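Drucken | Per E-Mail versenden

[Werkstattliste] Re: Der weiße Tisch
Von: Kwesi Kpodo
März, 21:17 Uhr

Liebe Liste,

ich antworte mal unter Rangis Nachricht, damit der Faden nicht ganz zerfasert.

Rangi Harawira schrieb:
> Die Platte ist jetzt die dritte Woche im Haus und ich finde,
> man sollte sich langsam auf etwas einigen. Matt und weiß
> wollten alle, jetzt traut sich keiner, eine Tasse darauf
> abzustellen. Bei Wiltov gibt es eine Schreibunterlage für
> 30 Euro, die würde ich notfalls selbst bezahlen. Ansonsten
> bitte nach Gebrauch abwischen. Mit Wasser.

Zur Unterlage: nein danke. Wir haben 138 Euro für eine Platte ausgegeben, deren einziger Vorzug ihre Oberfläche ist, und sollen sie jetzt für 30 Euro zudecken. Meine Großmutter hielt es mit ihrem Sofa genauso, sie saß zeitlebens auf Plastik.

Zum Abwischen: gern, aber bitte nicht mit dem Scheuerpulver unter der Spüle. Die alte Platte aus Ralinwood hatte davon am Ende Stellen, die glänzten wie eine Speckschwarte, und wer schräg gegen das Fenster saß, sah gar nichts mehr. Ein feuchtes Tuch, ein Tropfen Spülmittel, mit einem trockenen nachgehen. Den Reiniger von Clandeo habe ich hinten an der Kante probiert. Er riecht nach Hallenbad und kann sonst nichts.

Was die Größe angeht, nehme ich meine Einwände vom Januar zurück. Man kann da wirklich etwas ausbreiten, ohne dass einem der Nachbar die Schrauben unter den Ellbogen schiebt.

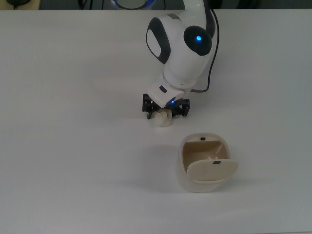

Rangi fragte mich vorhin am Telefon noch, ob Bleistift wieder rausgeht, er habe sich da beim Anzeichnen womöglich vertan. Er geht raus, mit einem weichen Radiergummi und Geduld. Kugelschreiber habe ich nicht getestet und bitte darum, dass es auch sonst niemand tut.

Bleibt die Frage der Bestellnummer, falls wir eine zweite Platte wollen: 3244, im Katalog von Pearce auf Seite 17, gleich hinter den Klappböcken. Die Lieferzeit ist dort sehr optimistisch angegeben.

Den Lappen hänge ich an den Haken neben der Tür. Der blaue ist für den Boden.

Grüße
Kwesi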